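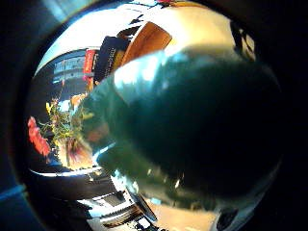
## Show the denominator

*Javville*, the new feature documentary from Lü, follows five families through the Falent trial, a two-year study of a fish-oil extract for childhood eczema. It is well shot and fair to its subjects. It is also a poor account of the evidence, and the fault lies in the edit.

Gadus, the manufacturer, enrolled 2,718 children. Of these, 2,002 completed follow-up. The film gives the first figure in an opening title and omits the second. A viewer will assume that the results quoted in the final act apply to everyone enrolled. They apply to completers only.

Attrition on that scale matters. Parents whose children do poorly on a treatment are more likely to stop attending clinics, and an analysis restricted to those who stay will tend to flatter the product. The trial report handles this properly, with a sensitivity analysis in an appendix. The effect shrinks — it does not vanish — and the authors say so.
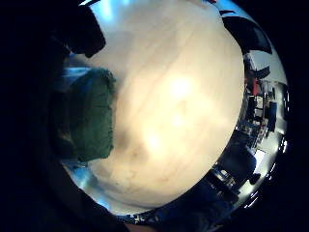 The usual defence is that audiences will not sit through statistics. I am unconvinced. A single caption would have been enough, and the film spends far longer on drone footage of the harbour.

Broadcasters already require disclosure of funding. They should also require any film that reports a trial outcome to state on screen how many participants were enrolled and how many were analysed.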